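2019-01-17

Shirts first, then, as I've been putting the drawers off since October.
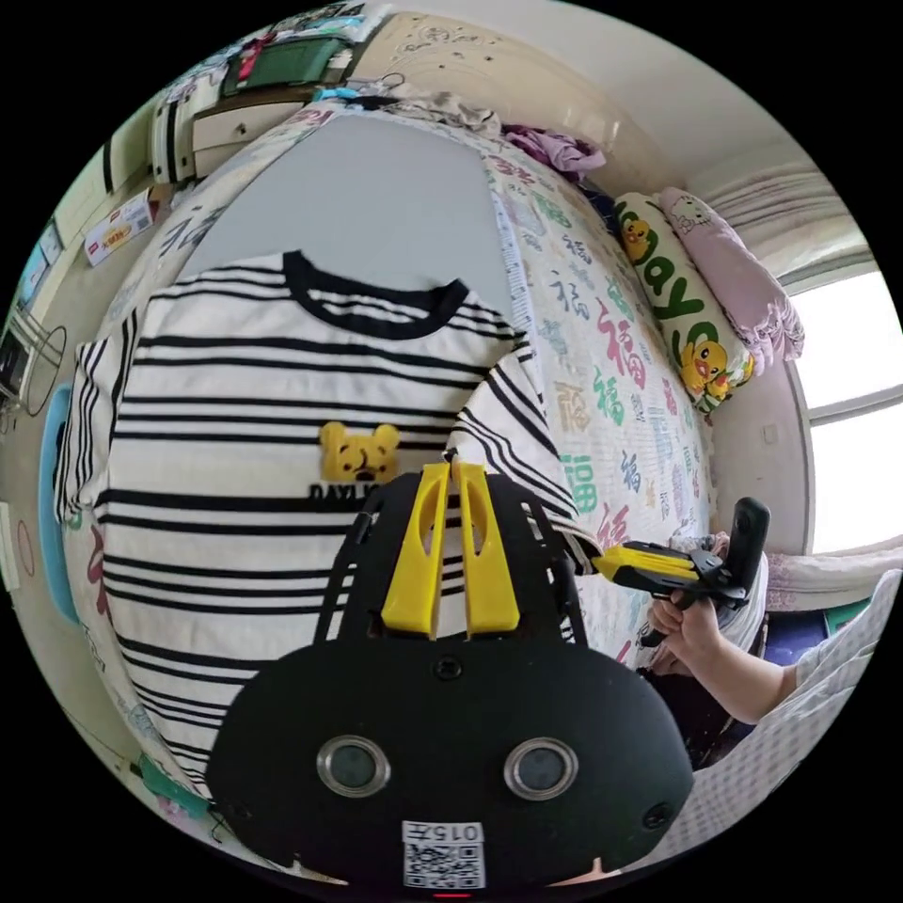
The bed, and how I go about it

I always fold on the bed. The ironing board is too narrow, and the kitchen table has crumbs in places I only find afterwards. The quilt with all the 福 characters on it makes a lovely cheerful surface, though I will say that black stripes on top of so many colours had me blinking a bit!

The bear shirt is still my favourite. I smooth it out flat from the collar down, then bring in the sleeves, then fold it up from the hem so the little yellow face ends up on the front and I can find it in the drawer (stripes all look the same at six in the morning).

What's left

Two drawers to go, and the jumpers, which I'm dreading. Mārtiņš Sakalauskas rang in the middle of it all to ask whether I still wanted the lift to Wuvville, and we talked so long that my tea was stone cold. He says the shop there has those fabric drawer dividers from Jillico, and I may treat myself, if they come in a size that fits my odd old chest.

Socks tomorrow. I must also remember to ring Ilen back about the curtains, and to buy milk.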